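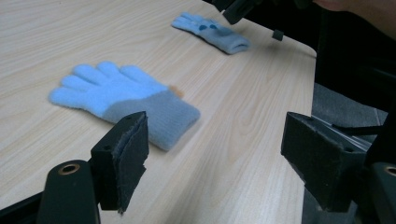

Pale blue gloves on the work table, one laid flat and the other folded, with the hand-held gripper open in the foreground.

Planning the equipment budget for the coming year
Posted 24 September 2024

The laboratory's equipment request falls due at the end of each summer, and for the past two years it has been my task to prepare it. I have set out here how this year's request was put together, partly for colleagues in other departments who have asked, and partly so that the reasoning is recorded somewhere other than in my correspondence.

Our work at Standitz concerns the handling of soft goods: gloves, socks, cloths and similar articles. Demonstrations are recorded with hand-held grippers, and the recordings are later used to train the arm. The arm itself was purchased under an earlier grant and is not part of the present request. What we require is a larger number of hand-held units, a proper stock of replacement parts, and better furniture.

The first draft, circulated in June, asked for 18 new units. Mireille Gaillard, who reviews all capital spending for the faculty, returned it with two questions. She wished to know how many operators would be available to use them at any one time, and what the units already in service cost us each month to keep in order. I could answer the first question at once and the second not at all. We had been charging pads, screws and printed mounts to general consumables, where they sat alongside printer paper and batteries.

Vitalii Zakharchenko kindly went back through the orders and separated them. He found 41 purchases relating to the grippers, most of them small and many of them duplicates. Finger pads made up the greater part. They wear at the edges and collect dust and fibre, particularly when the articles being handled are knitted, and a worn pad does not hold a glove in the same manner as a new one. For the purposes of consistent recordings, pads ought to be changed on a schedule. We had been changing them when somebody complained.

The revised request is therefore smaller in its first line and larger in its second. It asks for a reduced number of units, to be delivered in 2 lots, with the second lot dependent on operator numbers in the spring. The sum released has been moved to a spares line of its own, which Zaid Smadi will hold and report on each quarter.

Quotations were obtained from Trimel and from Surnex. Trimel offered the lower unit price, with pads sold only as part of a complete finger assembly. Surnex was dearer at the outset but supplies pads and mounts separately, and was willing to fix its prices for the length of the agreement. Once the spares were added the difference between the two was slight, and I have recommended Surnex. Parisa Soltani would have preferred Trimel on account of the lighter handle, and her view is noted in the papers. She records more hours than any of us and I do not dismiss the point.

Furniture was the item I had expected to be refused. Langlois has quoted for four tables with matching tops, so that recordings made at different stations may be compared more readily. Monique Chauvin supported this strongly at the review meeting, and it was approved without amendment.

One matter remains open. The articles themselves (the gloves, the cloths and so forth) have never had a budget and have largely been brought in from home. I have proposed a modest annual allowance, with a requirement that each purchase be entered in the stock list by colour, size and type of knit. Textured and dotted palms should be listed separately from plain ones. The faculty office has asked for a fuller justification, which I am to submit with the final figures.

Colleagues preparing similar requests are welcome to have a copy of the spares spreadsheet. Please write to me directly, as the version on the shared drive is out of date.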